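Fitting a Drip Line to a Raised Bed
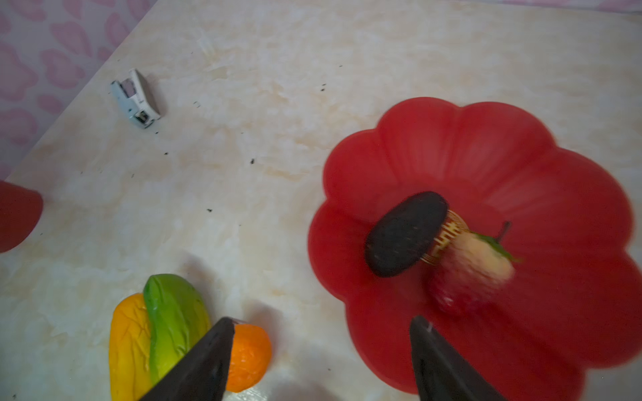
Issue 15, p. 40

Turn off the tap and flush the supply hose. Screw the Jestell pressure regulator to the tap by hand, then attach the filter. Lay the poly tube along the centre of the bed and pin it every 50 cm. Punch holes on the upper side only and press in the drippers until the barb seats. Fold the far end over and clamp it. Run the line for 15 minutes and check each joint for leaks. Cover with mulch to a depth of 40 mm, keeping it clear of stems.

Text: Hortensia Agudelo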